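We use cookies to remember your settings. By continuing to read you accept this. OK

July 16, 2022
By Wycliffe Kariuki

Open day at Dorero: how a table is made

I have written at tables all my life and I never asked how they are made, so when Dorero opened its doors to visitors I took the early bus and was at the gate before the coffee was ready. We were 11 visitors in my group. Each of us received a paper badge and a pair of ear plugs, which I used only in the cutting hall.

The cutting hall is the loudest part and also the most beautiful for me. The boards come in from the yard on a low cart and wait there for two days, so that they take the temperature of the building. Our guide let us touch one board before sanding and one after. The first was like a cat's tongue - the second I did not want to give back.

Then we went to the painting rooms, where we could look only through the glass. A table top receives its coats there and after this it must lie flat overnight. I asked what happens if a fly sits on it. The guide answered very seriously that the top goes back to sanding, and that in April they had a bad week with this.

The last room was the one where the tops are checked. A woman showed us how she lays a long steel ruler over the surface and looks for light under it. She let me try. I said the top was flat, and she found a small hollow near one corner in the time I needed to put on my glasses. Their work table called Tanui is the one they sell the most, and over 300 of them went out last year to schools and offices. I liked more the older model, the Evo, with the drawer, but it is made only on order now.

Lunch was soup and bread in the canteen, at tables with small faults that could not be sold. I looked for the fault in ours and did not find it. The tour costs nothing, but you must write to them before, and please wear closed shoes. They sent one man home for sandals - he came from far and I was sorry for him.
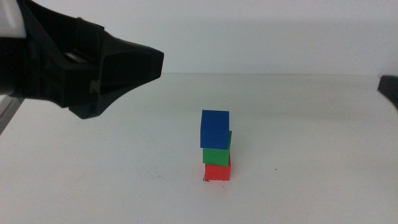

Toshio Morikawa: I did the same tour and can add one thing. Ask them about the edges. They round every edge by hand at the end, and it was the part I enjoyed most, but our guide only mentioned it after I asked. The soup was good on my day too.

Contact | Copyright 2022 | Back to top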